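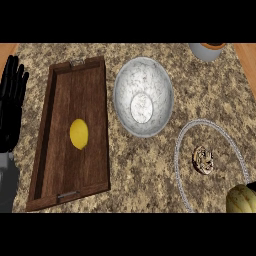
Küchenszene in Gullix: Zitrone auf dem Tablett, leere Schüssel in der Mitte, links die Hand des Roboters.

Gullix im Test: eine Küche zum Üben

13. Oktober 2021

Seit dem Frühjahr benutze ich Gullix, die Simulationsumgebung von Vernstead, und ich bin mehrmals gefragt worden, ob sich das für jemanden ohne Institut im Rücken lohnt. Die kurze Antwort lautet: ja, wenn man sich für Greifen und Ablegen interessiert und einen ordentlichen Rechner hat. Für alles andere gibt es Günstigeres. Der Rest des Beitrags ist die lange Antwort.

Ich habe die Lizenz selbst bezahlt, 880 Euro für die Einzelplatzversion mit einem Jahr Updates. Vernstead weiß nichts von diesem Text. Danach läuft die Version, die man hat, weiter, man bekommt nur keine neuen Szenen mehr. Das fand ich beim Kauf wichtig, ich mag keine Programme, die sich irgendwann selbst abschalten.

Was man bekommt

Gullix besteht aus drei Teilen: der Physik, dem Renderer und einer Bibliothek mit Gegenständen. Dazu kommt Atinga, das Küchenpaket, das bei der Einzelplatzversion inzwischen dabei ist. Im April musste man es noch extra kaufen, wer damals bestellt hat, bekam es nachgereicht. Atinga liefert Arbeitsplatten, Geschirr, Obst, Gebäck, Töpfe und Kleinkram, insgesamt 1.897 Objekte. Vieles davon sind Varianten, also dieselbe Schüssel in anderer Farbe oder dieselbe Banane in anderem Reifegrad. Die Zahl klingt deshalb nach mehr, als es im Alltag ist. Für meine Zwecke reicht es trotzdem.

Die Szenen werden aus einer Textdatei gebaut. Man gibt eine Arbeitsfläche an, eine Liste von Gegenständen, eine Aufgabe und einen Bereich, in dem gewürfelt werden darf. Dann stellt Gullix die Sachen hin. Man kann das Ergebnis so lassen oder den Startwert ändern und bekommt eine andere Anordnung. Ich lasse meistens eine Reihe von Varianten erzeugen und sortiere die aus, bei denen die Hand von vornherein nirgends hinkommt.

Meine Standardaufgabe ist einfach: Die Zitrone soll vom Tablett in die Schüssel. Auf der Platte stehen außerdem noch Dinge, die nichts mit der Aufgabe zu tun haben, etwa ein Glasteller mit einem glasierten Gebäckstück und ein paar Bananen. Die sind dafür da, dass die Steuerung nicht einfach zum einzigen runden Ding fährt. Wer mit einer leeren Platte anfängt, bekommt schöne Erfolgsquoten und wundert sich später.

Installation

Die Installation unter Linux war in Ordnung. Das Paket ist groß, der Lizenzschlüssel kommt per Mail, und beim ersten Start werden die Materialien umgerechnet. Das dauert und sieht aus, als sei das Programm abgestürzt. Ist es nicht, man muss warten. Danach ist eine Szene in 20 Sekunden geladen, und das hat sich seit dem ersten Tag auch nicht verschlechtert.

Unter Windows habe ich es auf dem Rechner meines Bruders versucht. Dort lief der Renderer, aber die Anbindung an mein eigenes Steuerprogramm nicht. Im Handbuch steht, Windows werde »eingeschränkt unterstützt«. Was genau eingeschränkt ist, steht nicht dabei. Ich habe es dann gelassen.

Bild und Material

Die Bilder sind besser, als ich erwartet hatte. Bei der Granitplatte mit ihren braunen und schwarzen Sprenkeln würde ich auf den ersten Blick nicht sagen, dass sie gerechnet ist. Beim Tablett sieht man die Maserung der Bretter. Der Glasteller ist so durchsichtig, dass man vor allem seinen Rand erkennt, der Stein scheint einfach durch. Das ist für die Bilderkennung unangenehm, und genau so soll es sein, denn in meiner eigenen Küche ist Glas auch das, woran alles scheitert.

Weniger gut gefällt mir die Beleuchtung. Es gibt einige Voreinstellungen, und wer etwas anderes möchte, schreibt die Werte von Hand in die Datei. Einen Regler in der Oberfläche gibt es nicht. Umesh Dubey, mit dem ich mich im Forum von Vernstead öfter schreibe, hat sich ein kleines Skript gebaut, das die Werte in einem sinnvollen Bereich variiert. Er hat es mir geschickt, und ich benutze es seitdem. So etwas gehört meiner Meinung nach ins Programm.

Die Hand

Gullix bringt mehrere Greifer mit, vom einfachen Zweibackengreifer bis zur Hand mit Fingern. Ich arbeite mit der schwarzen Fingerhand am grauen Arm. Sie ist schwieriger anzusteuern, aber sie kann mehr, zum Beispiel eine Zitrone von oben umfassen, ohne dass sie beim Zudrücken wegrutscht. Mit dem Zweibackengreifer ist mir rundes Obst ständig davongerollt. Auch auf dem Tablett, das wenigstens einen Rand hat.

Die Fingerhand hat in der Grundstellung offene Finger. Wenn man seine eigene Startpose setzt, muss man darauf achten, dass sie nicht schon in einem Gegenstand steckt. Gullix prüft das nicht. Die Physik merkt es im ersten Schritt und schleudert dann alles von der Platte. Beim ersten Mal habe ich einen Nachmittag lang den Fehler in meinem Code gesucht. Inzwischen lasse ich vor jedem Lauf eine eigene Überschneidungsprüfung laufen, das kostet kaum Zeit.

Das Steuern per Hand geht mit Tastatur, Gamepad oder einem Datenhandschuh, falls man einen hat. Mit der Tastatur ist es eine Qual. Mit dem Gamepad geht es nach etwas Übung ganz gut, nur die Drehung des Handgelenks liegt auf einer Tastenkombination, die ich bis heute verwechsle. Die Belegung lässt sich ändern, allerdings wieder nur in einer Textdatei.

Physik

Feste Gegenstände verhalten sich glaubwürdig. Eine Schüssel, die man am Rand anstößt, verschiebt sich ein Stück und bleibt stehen. Schiebt man einen Teller über die Kante, kippt er so, wie man es erwartet. Die Reibung ist für meinen Geschmack etwas zu hoch eingestellt. Ich habe sie heruntergesetzt, seitdem passen die Ergebnisse besser zu dem, was ich am echten Arm sehe.

Weiches kann Gullix nicht. Das Gebäck ist ein fester Körper, die Bananen auch. Drückt die Hand zu fest zu, passiert ihnen nichts. Man muss die Greifkraft also selbst begrenzen und mitschreiben, sonst lernt die Steuerung, dass man beliebig zupacken darf. Vernstead hat verformbare Objekte angekündigt. Ein Termin steht nicht dabei, und ich würde deswegen nicht kaufen.

Das Tablett selbst hat an beiden Enden einen kleinen Metallgriff, und ich wollte wissen, ob man es daran ziehen kann. Man kann. Anheben mit einer Hand ging bei mir schief, die Zitrone ist jedes Mal heruntergerollt. Das wäre zu Hause nicht anders, insofern ist das kein Mangel.

Vom Rechner an den echten Arm

Ich habe über den Sommer fast 900 Durchgänge mit dem Gamepad aufgenommen und damit eine Steuerung trainiert. In der Simulation kam die Zitrone danach meistens in der Schüssel an. Am echten Arm bei mir im Keller war es deutlich seltener. Die Hand fuhr in der Regel richtig hin, griff dann aber zu früh zu. Nach einer Korrektur der Kameraposition wurde es besser. Gelöst ist das Problem damit nicht, ich schreibe noch einmal darüber, wenn ich mehr weiß.

Devendra Rana aus unserem Bastlertreff hat die gleiche Aufgabe mit seinem Zweibackengreifer ausprobiert. Bei ihm war der Unterschied zwischen Simulation und Wirklichkeit kleiner. Er vermutet, dass es an der einfacheren Mechanik liegt. Das leuchtet mir ein – bei der Fingerhand gibt es schlicht mehr Gelenke, die ein bisschen danebenliegen können.

Support und Handbuch

Das Handbuch ist nur auf Englisch zu haben und an manchen Stellen veraltet. Das Kapitel über Szenendateien beschreibt noch Schlüsselwörter, die es nicht mehr gibt. Die mitgelieferten Beispieldateien sind dagegen aktuell, und ich empfehle, von dort aus anzufangen.

Auf Mails antwortet Vernstead normalerweise innerhalb weniger Tage, freundlich und mit Inhalt. Einen Fehler beim Export der Tiefenbilder habe ich gemeldet, er war in der nächsten Version behoben. Zwei andere Meldungen sind weiterhin offen. Das Forum ist klein, aber es antwortet dort fast immer jemand, der das Problem schon hatte.

Im Vergleich zu Indby

Vorher hatte ich Indby. Das kostet in der Grundversion nichts, läuft auch auf schwächeren Rechnern und hat die bessere Oberfläche. Die Lichtregler, die ich bei Gullix vermisse, sind dort vorhanden. Dafür sehen alle Oberflächen nach Plastik aus, Glas ist graue Farbe mit etwas Transparenz, und eine Hand mit Fingern gibt es nicht. Wer erst einmal verstehen will, wie man einen Arm von einem Punkt zum anderen bewegt, ist bei Indby gut aufgehoben. Ich habe es noch installiert und prüfe darin neue Bahnen, bevor ich sie in Gullix übernehme.

Ob ich die Updates nach dem ersten Jahr verlängere, entscheide ich im Frühjahr. Wenn bis dahin die weichen Objekte da sind, wahrscheinlich schon. Wer meine Szenendatei für die Zitronenaufgabe haben möchte, schreibt mir eine Mail, dann schicke ich sie zusammen mit der Überschneidungsprüfung. Das Lichtskript bitte direkt bei Umesh im Forum anfragen.

Ähnliche Beiträge
Indby auf einem alten Laptop: geht das?
Gamepad am Roboterarm, Belegung und Totzonen
Der Arm zieht in den Keller um
Tiefenbilder exportieren und woran es hakt
Warum ich Glas nicht mehr wegräume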